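Support > Linens & Soft Furnishings > Care, Marks and Repairs
Filed under: Tablecloths, Colour Transfer, Open Tickets

Ticket 161 — dark smudges on checked tablecloth after folding black fabric on it

Opened by Asif Malik, Monday, 9.15am

Hello all, me again (sorry, I know I only closed the last one a fortnight ago). This time it's the tablecloth in the back room, the Fluton one with the brown, white and pale blue blocks. I've been using that table for folding because it's the only one long enough, and over the weekend I spotted grey smudges on a few of the white squares. They're faint, but once you've seen them you can't stop seeing them!

What goes on that table is mostly the black fabric for the Carroll hall, the big pieces that hang behind the stage. I lay a piece out, fold it in half lengthways, then in half again, and it goes in the cupboard. I haven't changed anything about how I do it. The tablecloth went through a 40 wash in November with the usual powder and came out lovely.

What I've tried so far:
- damp sponge, no soap. Took a bit off one square, maybe. Hard to tell in that light.
- the Emico stain bar. Made a nice clean ring with a smudge in the middle of it.
- turning the cloth round so the smudges face the wall. I know, I know.

Is it dye coming off the black, or is it just dust? And can I carry on folding in there in the meantime? I've got a pile still to do.

Reply from Tariq Lodhi, 10.40am

Morning Asif. My money's on dye, but let's check before you wash anything. Take a white cotton hankie, damp it, and rub it on a corner of the black for a minute or so, then do the same with a dry one on a different corner. Grey on the damp one means the colour is loose. Grey on the dry one could be either, so shake the fabric outdoors and try again.

Please don't use the stain bar again for now, and don't put the cloth in the tumble dryer whatever happens. Heat will set it. Do you know which roll the black came off? We had two in, a Pitau one and an older one with no label.

Asif Malik, 12.05pm

Right, hankies done. Dry one came up clean on every piece I tried. Damp one came up clean on the first two and then properly grey on the third, like I'd wiped a car with it. So it's dye, and it's only some of them. I think the grey one is off the unlabelled roll — it's got a thinner hem than the Pitau pieces and the cut edge is a bit wobbly.

It also explains why I never had this before, as those only came out of storage last month. And I do remember wiping the table down and throwing the first piece on straight after, so the cloth may well have been damp underneath. That'll be my fault then!
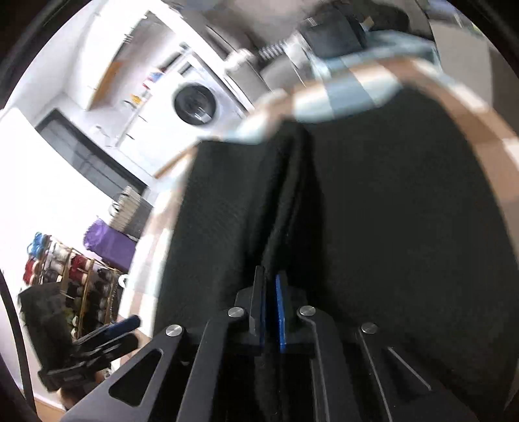

I've now split the pile in two, Pitau on the chair and the others in a bag by the door with a note on. The folding itself is a pain on a patterned cloth, by the way. I keep trying to line the edges up with the checks and the cloth shifts about under the weight, so I end up with a ridge down the middle and have to start over. Would a plain old sheet on top do the job? I've got a white one, 54 inches wide, that's past its best.

Tariq Lodhi, 1.30pm

Yes, sheet on top, and let the table dry properly first. For the smudges, soak the cloth overnight in cold water with a colour run remover and then wash it on its own. If the white squares are still grey, do it once more before you give up on it.

The unlabelled pieces want a cold wash by themselves until the water runs clear. Could be two goes, could be five.

Asif Malik, 4.50pm

Cloth's in the bath. I'll leave this open and report back once it's been through the machine.

Status: waiting on customer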